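Sokside Robotics Club Handbook
Section 4: Recording the Bottle Task

Read Section 2 (Charging and Storage) before starting. Students new to the club record with a mentor at the table until they have been signed off.

4.1 Before you start

1. Check that the tabletop is clamped at both near corners. Push on it. If it moves, tighten the clamps.
2. Clear the tabletop of everything except the task object.
3. Plug in the left gripper, then the right gripper. The Sturnon logger numbers them in the order they are connected.
4. Open and close each gripper fully. The reading on the logger should follow your hand without sticking.
5. Look over the fingers. Scuffs and small chips along the edges are normal wear. Report a finger that wobbles or has a crack running through a screw hole.

CAUTION: Keep loose sleeves, lanyards and long hair away from the cables.

4.2 Checking the finger view

Open one gripper wide and hold it low over the bare wood, then look at its live view on the logger.
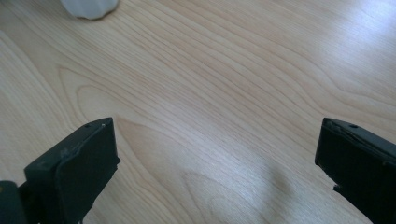 6. Both fingers should show, one on each side, with open table between them. If only one shows, loosen the camera screw, turn the camera and tighten it again.
7. Repeat for the other gripper.

Note: Glare in one corner is acceptable. If it reaches the space between the fingers, lower the lamp on that side.

4.3 Recording a run

8. Stand the spray bottle in its sleeve on the far half of the table.
9. Hold both grippers open over the near edge and press Record.
10. Wait for the tone. Move one gripper in and close it on the upper body of the bottle, under the blue nozzle. Do not grip the trigger.
11. Keep the other gripper open and still until it is needed. Let the cable hang outside your forearm.

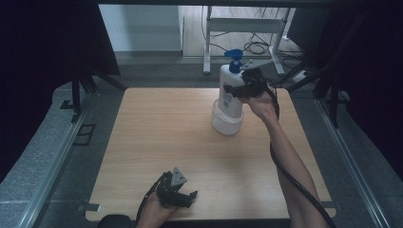 Set-up guide by the Sokside student build team
Updated September 27, 2025

12. Lift, move the bottle to the next position on your run card and set it down. Open the gripper before you pull away.
13. Return to the near edge and press Stop.

If you drop the bottle, stop the run and mark it D on the card. Do not delete it. The Hofstetter Cup rules ask for 1,000 usable runs per team, and dropped runs are kept in a separate folder. Our total at the end of August was 2,969, including practice.

4.4 Close approaches

Some run cards call for a side approach. Bring the gripper in slowly and stop when the bottle takes up most of the view.

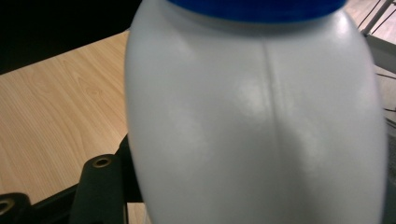 14. Hold for a slow count of 4, then back out along the same path.
15. Play the run back in Virnis at half speed. Slight blur on the bottle is fine at this distance. Record it again if the view freezes or skips.

4.5 Shutting down

Unplug the grippers by the connector, never by the cable. Copy the runs to the club drive before you turn off the logger.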